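Bidex Handheld Gripper Review: Three Weeks of Picking Things Up

I've been through a fair few handheld grippers by now, and most of them end up in the bottom drawer with the dead batteries. So when the Bidex showed up I didn't expect to get attached to it. I got attached to it! It has problems (I'll get to the pads, believe me) but I've used it nearly every day for three weeks and I still reach for it before my old one.

Quick background for anyone new here. I collect demonstrations for tabletop picking, the small domestic kind, where you hold the gripper in your hand, do the task yourself with the camera running, and later the arm learns to do it from your recordings. My old gripper is a Fleneck, two years old now, and that's what I'm comparing against the whole way through.

What you pay

The Bidex was $1,279 with the camera mount and a spare set of pads. Extra pads are $40 a set, and I'll tell you right now you will be buying them. My Fleneck cost less, but it came without a mount, and I spent a whole weekend and a lot of bad language making one.

In the hand

It's lighter than it looks. The trigger has a long, even pull with no click at the end, and I like that a lot because I can close on something soft and stop when I want to stop. The Fleneck has a kind of notch halfway through its travel, and you can see it in every recording I ever made with it: close, hiccup, close.

The grip is sized for bigger hands than mine. My friend Lucyna Krajewska borrowed it for an afternoon and had no trouble at all, while I get a sore thumb after an hour or so of steady work. A strip of tennis racket tape helped. I'd still like a smaller handle option, and I've written to Bidex about it (no answer yet, but they did reply quickly about something else, so we'll see).

The fingers and the pads

Both fingers are chunky black blocks, and they feel solid. I tried to get some wobble out of them sideways and there's hardly any. They also line up properly when they close, so the pads meet flat, corner to corner. You'd think that would be standard. My Fleneck arrived with one finger sitting a hair lower than the other and I had to shim it.

Now, the pads. They're grippy, grippier than anything I've used, and they hold slick plastic without my having to squeeze hard. But they pick up lint like a sweater! I do a lot of work with plush toys, and by the end of a session there's fuzz on everything. The edges fray too. I ran 200 pick-and-place takes on the first set, and the corners were looking ragged well before I finished. Grip was still fine at that point, so maybe I'm being fussy, but those loose bits do show up on camera.

My usual setup for these takes is the plush and a black tray on the desk, toy goes in the tray, toy comes out, over and over until I need a snack.

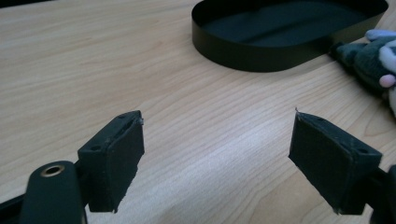

The camera view

I was nervous about this part. With black fingers, a black body and a black tray, I figured I'd lose track of where one thing stopped and another started. On a pale wood desk it's mostly fine. The fingers come out darker than everything else, being right up close to the lens, and if you let the exposure run on auto it will wander when you lean in. I lock it now before each session and it's much better.

What I really like is that both fingertips stay in view with plenty of table beyond them. On the Fleneck I had to choose between seeing my fingertips well and seeing where I was headed. If your table is dark, I'd put down a light mat first. I tried it on my walnut sideboard one evening and threw out the whole batch.

The controller box

Bidex sells a small recording box that plugs into the handle, and I tried it next to the Żak controller I already own. The Bidex one starts up faster and has one big button, so you can start a take with your elbow if you have to (I have). The Żak gives you a screen and lets you delete a bad take on the spot. I missed that more than I thought I would. With the Bidex box, out of those 200 takes I kept 157, and I had to sort the bad ones out afterward at the computer on a Wednesday night with cold tea.

If you already have a Żak, keep it. It talks to the Bidex gripper with the regular cable and I've had no dropped recordings that way.

Small gripes

The screws in the fingers need a tiny driver and there isn't one in the box. The case is a nice hard one but the foam only fits the gripper with the camera mount off, so you're taking it apart every time you travel. And the manual has one page on changing pads, with a drawing that I'm fairly sure is of a different model.

Would I buy it again?

Yes, with a couple of extra pad sets in the same order. If you mostly handle hard things like cups and blocks, the lint won't bother you and you'll be very happy with it. If you work with fabric or stuffed toys like I do, keep a roll of sticky tape on the desk and go over the pads between batches. I've ordered the softer pads from Buvthorpe that Lucyna keeps recommending, and I'll update this page once I've had them on for a while.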